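Clavberg Repair Room Asks Residents for Compartment Boxes

The repair room in Clavberg is collecting small plastic boxes with dividers, the kind many people keep for screws, beads or fishing hooks. The collection started in August and it will continue until the new shelves are full.

The reason is simple. Last winter the room received a large donation of small parts from Katiyar, a hardware shop which closed after many years on the main street. The parts came in paper bags and old coffee cans. When the members finished sorting them, they had 2,456 pieces on the list, from watch screws to cabinet hinges, and not enough places to put them.

"We lost more time for searching than for repairing," said Omprakash Kandpal, who leads the Saturday sessions. "A person came with a lamp, and we knew that we have the right screw, but we could not find it before closing time."

So far residents have brought boxes of many sizes. The room prefers shallow ones with a lid on hinges, because a separate lid gets lost easily. See-through plastic is also preferred, clear or tinted, so that the contents can be checked without opening. The dividers may be fixed or removable. Boxes with a broken latch are accepted too, if the lid still closes flat.

Each box receives a paper label on the short side, with a number and the name of the parts. Until now 788 pieces have been moved to their new compartments. The smallest screws were done first, and the springs and washers will be next. The shelves were built by Groteo, a furniture workshop in the same street, and they have 12 levels.

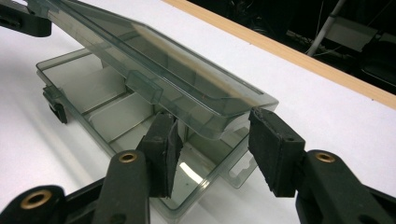

Erzsébet Dudás would like the labels to be on the lid as well, and she wrote to the room that older visitors should not have to bend down to read the side of a box. She also asked if buttons could have their own shelf. The members answered that the lids will get larger labels, and that the buttons will be discussed when the metal parts are finished.

Boxes should be empty and clean when they are brought. They can be left at the desk on Saturday until 6 p.m., or at the Illimine bookstore during its normal opening hours. Large tool cases are not needed at this time.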